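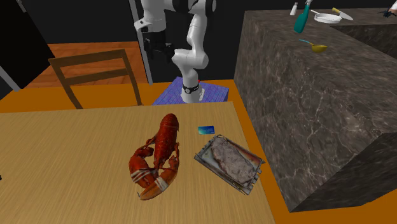
Would you let a robot practice in your kitchen? My answer used to be "no way," and then I tried Coltilora. It's a computer program that lets a robot arm practice on pretend food, in a pretend room, at a pretend table. If the arm drops dinner, there's no mess to mop up!

I'm Judit Gál, and I test learning kits for kids and grown-ups to use together. This one is made by a company called Juvero, and it comes with 100 practice jobs. You pick a job, set out the things you want (I went for a lobster, because why not) and tell the arm what to do.

So how does a robot arm pick something up? First it has to work out where the thing is. Then it bends its joints – a bit like your shoulder, elbow and wrist – until its gripper is in the right spot. A gripper is the robot's hand. Squeeze too softly and the food slips. Squeeze too hard and, well, squashed supper.

The arm needs a LOT of tries. My first job took 971 of them before I was happy with it. The good news is that the computer can run tries very fast, so I went off and had a sandwich.
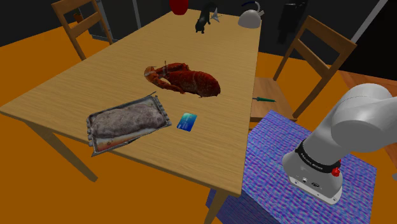

Do I need a real robot arm to use Coltilora?
You don't. Everything happens on the computer screen, so a family computer is all you need.

My one grumble is the menu. The words are tiny, and I had to hunt for the "start over" button every single time. Ask a grown-up to help you with the first job – after that, you'll probably be faster than they are.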